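Sterthorpe Rooms – Floors and Surfaces FAQ
Last updated 01/02/2020

Which rooms does this page cover?
The ground-floor workrooms and the corridor between them. The kitchen has a vinyl floor and has its own page.

What sort of carpet is it?
A low-pile striped carpet in greys, beige, charcoal and off-white. It came from Figueiredo and is laid as separate pieces. The stripes were meant to run the same way all through, but the tone changes from one patch to the next, and you will see it more in some places than others. This is how it was supplied. It isn't fading and you don't need to report it.

Can I wear outdoor shoes?
Yes. Please use the mat at the entrance first. If you have been on the footpath by the river, change your shoes or leave them on the rack. Mud gets down into the pale stripes and is slow to come out.

I have spilled something. What do I do?
Blot it with a dry white cloth, then with a cloth dampened in cold water. Don't rub. Coffee and tea usually lift if you get to them quickly. For anything oily, or ink, leave it alone and ring Silvana Lacerda at the front desk. Supermarket carpet sprays are not allowed in any of the rooms. One of them left a yellow ring in Workroom 3 which is still there.

Will I be charged for a stain?
Not for ordinary wear, and not for a spill you tell us about the same day. If a piece has to be replaced and it wasn't reported, we take the cost from the deposit, which is 60 pounds for a single booking.

What about the dark surfaces?
They are matt and dark grey or charcoal. They mark more easily than people expect. Dust, chalk and bits of thread show up straight away, and faint scuffs build up over time. Wipe them with a barely damp microfibre cloth and then a dry one. No polish, no wax, and no scouring pads – polish leaves shiny patches that catch the light for weeks.

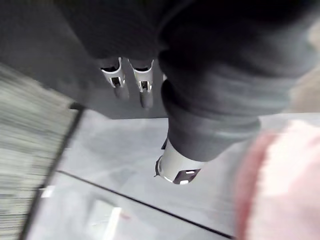
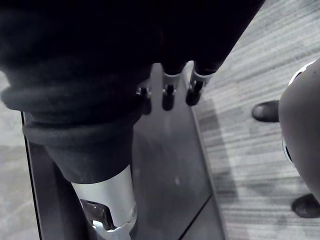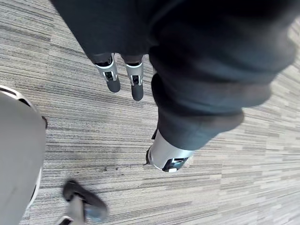
Can scuffs be removed?
Light ones, sometimes. Try a clean pencil rubber, gently, going in one direction. Deeper scratches stay. We accept a certain amount of scuffing and there is no need to own up to every mark, but please do tell us about chips along an edge. They catch on clothes, knitwear above all, and we would like to deal with them before somebody snags a jumper.

Can I put hot cups or a glue gun down?
Cups, yes, on a coaster. There is a stack of cork ones in the cupboard by the door. A glue gun needs its stand and a silicone mat under it. Soldering is only allowed in Workroom 1.

How often is the carpet vacuumed?
Every evening in the corridor, and after each booking in the workrooms. Rosângela Rezende looks after the cleaning rota. If you have been cutting fabric or wool, please vacuum before you go, because long threads wrap themselves round the brush. Use the Clevus upright and not the small cylinder one. Go along the stripes first and then across them.

I keep losing pins and small screws on the floor. Any advice?
The pattern hides them very well. Crouch down and look along the carpet with a torch held low, and small metal things throw a shadow. A magnet on a string hangs inside the cupboard door. Please check the floor properly after pinning work, as the yoga group goes barefoot in the same room.

Can I tape things to the floor?
Only with the blue low-tack tape, which we sell at the desk. Take it up the same day. Parcel tape and gaffer tape pull at the pile and leave glue behind.

Can I move the furniture?
Yes, but lift it. Dragging leaves tracks in the pile and can raise the corners of the carpet. Anything heavy should be moved by two people.

A corner is lifting. Can I press it back down?
Put a chair over it so that people don't trip, and tell us. Halfdan Holst does the repairs and keeps spare pieces in the store. Please don't glue it yourself.

Where can I buy the same carpet?
Figueiredo no longer lists our pattern. Jelari has something close to it, in a slightly warmer beige. Ask at the desk if you would like to take a spare piece away to compare.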